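Pusside manipulation project, progress report
To: Euan Pollock
December 27, 2023

Euan, quick one before the break. Sorry it's rough, the full tables go in the February package.

Where we are. Data collection for the cloth tasks is done. 727 demos recorded in all, 427 kept after review. Most of what we threw out was bad time sync between the wrist view and the fixed view, which is our own fault and is fixed now. The rest were operator restarts that should of been marked at the time and weren't. We mark them now.

Question for this period was the one in the proposal: does a policy trained on both views do better on soft items than one trained on the fixed view alone. Short answer yes for cloth, not much in it for hard items. Fixed view only, the policy goes to the right area and then closes early, or pinches one layer and drags. With the wrist view added it gets the fold edge a lot more often. Gain is almost 20 points on first-try grasp for cloth. For the plastic produce we see no difference I'd want to defend.

Tried two ways of joining the views. Cokero (joins early, one encoder) trains faster but falls apart when we change the light. Cuautle (separate encoders, joined late) is slower and holds up better. Going with Cuautle unless you object.
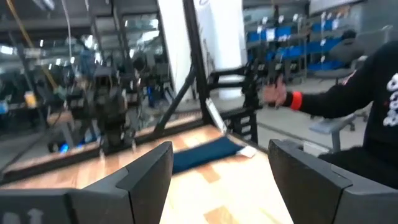
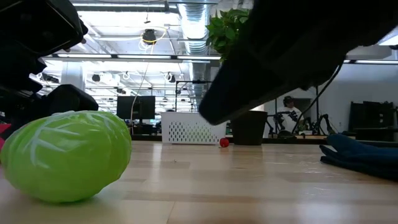
Navy cloth on the table in both, wrist view first, then the fixed view with the toy lettuce in front.

Lighting is the big open problem. The wrist view blows out on the pale tabletop and the policy loses the cloth edge near the bright patches. We locked exposure for one batch, helped with the table but then the dark cloth went to mush. Random brightness in training gets part of it back. Not all. Next thing to try is training on two exposure settings side by side, no new hardware needed.

Second problem, clutter. Policy trained with a clean table does badly once produce is out next to the cloth. It reaches for the brightest thing. Mixed-table demos help and we want more of them.

People and background motion: expected this to hurt, it mostly didn't. Moving people show up in plenty of the demos, so I think the policy learned to ignore them. Have not tested this properly, please don't quote it.

Behind on: the Flesside comparison. Their release changed the action format and our converter broke. Rewriting it, 5 days of work, maybe less. No results from that until its done.

Spend is on plan. No change to the equipment line. I'd like to move what's left of travel into compute, need your ok in writing.

Next period
- two-exposure training run
- more mixed-table demos, cloth plus produce
- Flesside converter, then the comparison
- write up early vs late joining, draft to you in February

Need from you: ok on Cuautle, ok on the travel money. Rest can wait.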